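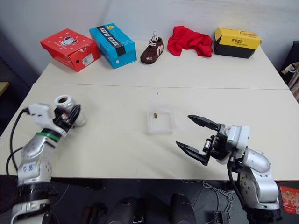

*Red and light blue shoeboxes and a child's shoe, set out on a white table.*

**To:** Group Travel Partners list
**From:** Pallavi Bajpai, Partner Services, Cemado Holidays
**Subject:** Re: Questions on the Medrano summer allocation and family fares

Dear partners,

Thank you to everyone who responded to the notice on the Medrano summer program. Several of you raised similar points, and Sunita Upadhyay's message covers most of them, so I have quoted it in full and replied underneath. Where my answer differs from the notice, please treat this message as the current position. A revised set of booking conditions will be placed in the partner library before the end of May.

> **From:** Sunita Upadhyay, Gerkusier Travel
> **Subject:** Questions on the Medrano summer allocation and family fares
>
> Dear Pallavi,
>
> We have read the notice on the Medrano summer program and have begun to prepare our own material for customers. Before we print anything, I would be grateful for clarification on several matters.
>
> First, the notice states that 300 seats have been set aside for partners on this list. It does not say whether these are shared by all partners or divided in advance. Last summer they were divided, and our office was left with seats it could not sell while a partner in the next county was turning families away. We would prefer a shared pool, provided no single office can take the greater part of it in the first morning.
>
> Second, the family fare. The notice refers to "two adults and up to two children traveling together." We have a good number of customers who travel as one parent with three children, or as a grandparent with two. Under last year's conditions these parties were charged four separate adult or child fares, and we received complaints that I considered justified. Has this been changed?
>
> Third, baggage. The notice gives one checked bag per fare-paying passenger but is silent on strollers and car seats. Our counter staff are asked this more often than anything else.
>
> Fourth, transfers. Am I correct that the coach from the airport to the Dromance resort is included for all package customers, including those on the late arrival? The timetable attached to the notice shows the last coach leaving before the late flight is due to land.
>
> Finally, the competition. We understand that Cemado intends to offer two family holidays as prizes and that partners may promote the draw. May we display entry forms in our offices, or is entry only through the website? Many of our older customers do not book online and would feel left out.
>
> I should add that the general response to the program here has been very favorable, and I raise these points only so that we describe it correctly.
>
> With kind regards,
> Sunita Upadhyay
> Gerkusier Travel

I will take these in order.

**Partner allocation**

The allocation is a shared pool. We reviewed last summer's results and agree that dividing the seats in advance did not serve partners well. A total of 285 seats will be open to all offices from the start of sales. The remaining 15 will be held by this department for corrections, split bookings and cases where a family has been separated across two departures through an error on our side. Unused held seats will be returned to the pool four weeks before each departure.

On the question of one office taking the greater part of the pool, we have set a limit on the number of seats that may be placed on option without names. An option may be held for two working days. After that it must be confirmed with names and a deposit, or it will lapse automatically. Options may not be renewed for the same party. Confirmed bookings with names and deposits are not limited.

Sushil Solanki in our reservations office will monitor the pool during the first weeks of sale. If you see an availability figure that does not look right, please write to him before promising seats to a customer.

**Family fare**

The wording in the notice was carried over from last year and should not have been. The family fare now applies to any party of four on one booking in which at least one traveler is an adult and at least two are children. One parent with three children therefore qualifies, as do two grandparents with two grandchildren. There is no requirement that the travelers share a surname or a home address.

A grandparent with two children is a party of three, and the family fare does not apply. Such parties will pay one adult fare and two child fares. The child fare is lower than it was last year, and in most cases the total will compare well with the old family rate. We did consider a separate fare for parties of three, but our booking system could not support one in time for this season. I have asked for it to be looked at again for the winter program.

A child is a passenger who is at least 2 and under 12 on the date of the outbound flight. A child who turns 12 during the holiday keeps the child fare for the return. Infants under 2 travel on an adult's lap and do not count toward the party of four.

Where a child is traveling with an adult who is not a parent, please remind the customer to carry a signed letter of consent. We do not collect these letters, but border officials may ask for them.

**Baggage**

One stroller and one car seat may be checked free of charge for each infant or child. These are in addition to the normal checked bag. A folding stroller may be taken as far as the aircraft door, but customers should be told that it may be returned at the baggage hall and not at the door on arrival. Infants without a seat have no baggage allowance of their own apart from the items above.

Several offices also asked about sports equipment. The rules are unchanged from last summer. Equipment must be requested at the time of booking, and confirmation is not automatic - please do not tell customers it has been accepted until you have it in writing.

**Transfers to Dromance**

Sunita is correct that the timetable attached to the notice was wrong. It showed the spring schedule. Coach transfers are included for all package customers, including those on the late arrival, and the last coach will wait for that flight. If the flight is delayed past midnight, the resort will provide cars at no cost to the customer.

Customers who have booked a flight only may buy a place on the coach if there is room. This must be arranged before travel, as drivers cannot take payment.

Please let us know at the time of booking if any passenger uses a wheelchair or cannot manage coach steps. Aarti Kashyap, who looks after ground arrangements, needs this information at least four weeks ahead in order to secure a suitable vehicle. She will do her best with later requests but cannot guarantee them.

**Competition**

Two family holidays at Dromance will be offered as prizes, each for a party of four and including flights, transfers and half board. Partners may display printed entry forms in their offices. The forms will be sent with the window posters, and completed forms should be returned to us in the prepaid envelope. Entries by post and through the website will go into the same draw and have an equal chance.

Please note the following conditions, which must appear in full on anything you produce yourselves:

- No purchase is necessary.
- One entry per household.
- Entrants must be 18 or over.
- Employees of Cemado and of partner agencies, and members of their households, may not enter.
- Prizes must be taken during the summer season and cannot be exchanged for cash.

If you intend to advertise the draw in a local newspaper or on the radio, please send the text to Pallavi Bisht in our marketing department first. She aims to reply by the end of the next working day.

**Other matters raised**

Two partners asked whether deposits may be moved from a canceled spring booking to the summer program. They may, provided that the customer has not already been refunded and that the lead name remains the same. The transfer has to be made by our office, and the original booking reference must be quoted.

One partner asked whether the brochure price includes the local resort tax. It does not. The tax is collected by the hotel at check-in and is charged per adult per night. Children are exempt. Please make sure customers are aware of this when they book, as it was the most common cause of complaint at the front desk last season.

Commission is unchanged and will be paid on the same schedule as before. It is calculated on the package price before any optional extras, with the exception of room upgrades, which do earn commission.

Sales will open to partners at 9:00 a.m. on the first working day after the revised conditions are issued, and to the general public one week later. I will confirm the opening to this list. Replies may be sent to the list where the answer would be of use to others. Questions on individual bookings should go to the reservations office directly, with the customer's details left out of any message copied here.

With kind regards,

Pallavi Bajpai
Partner Services
Cemado Holidays

*You are receiving this message as a registered contact for a Cemado partner agency. To change the contact for your office, reply with the word CONTACT in the subject line.*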